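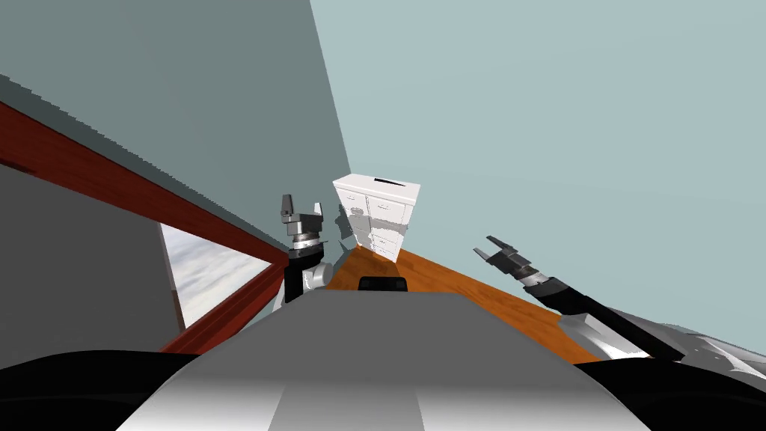
Should a school robotics club spend a whole season in a simulator?
Mine would, and I'd sign up to coach it again tomorrow. Give students a simulated room and a two-armed robot and they get to fail at a speed no workshop can match.

I help run the after-school club at Hnatiuk, and last November we dropped our usual build season. We have 7 students and one long table. The kit we had our eye on costs $3,695, and that was before spare parts! So we put the money question aside and started a software project the students named Prala — one virtual robot, one room, and a piece of furniture to work on.

I hear the complaint from other coaches that this is a video game with homework attached. I get it. I love the smell of solder too. But watch a ninth grader try to bring a gripper up to a corner without hitting it, and tell me she isn't doing engineering. She has to think about where the wrist is, which way the fingers face, and how the shoulder limits all of it. Then she runs it again with one number changed.

That "again" is what won me over. Our team logged 400 runs on a single approach move. On a real arm we'd have been tightening screws by run 60, and I'd have been the one holding the screwdriver.

The wrist view is where the arguing starts, and I mean that as praise. Up close a big flat face fills most of the view, shadows go jagged like stairs, and the students have to decide what is an edge and what is only shading. They get loud about it (the library has asked us to close the door).
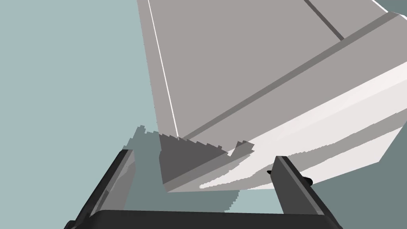 What the simulator leaves out

Plenty, and students should hear that early. Cables snag. Batteries sag. Orest Maksymiv, who coaches the Premen team and builds everything in metal, told me my kids will get a rude surprise the first time a real joint wobbles. He's right, and I want them to have that surprise! We're taking our code to his shop this spring to try it on his arm.

What I'd ask of the people who run the Plurnemitz meet is simple: open a simulation division, with the same judges and the same notebook rules. There are small schools out there with old laptops and no workshop, and their students have good ideas about how to reach for a drawer.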